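Nodisby grasp set, January 10, 2025

139 episodes of a jointed hand picking up soft and uneven objects from a tabletop, used to test the Ladberg grip policy. Each folder holds wrist video, joint angles and a result label.

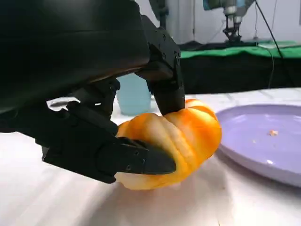

How was the policy scored? A pick counted as a success if the object stayed off the table for 11 seconds - drops after that were ignored.

## Known limits

- Lighting was the same in all episodes.
- 52 episodes have no force readings; filter on `force_ok`.
- Labels from the September batch were redone with the Orlandini script, so older copies won't match.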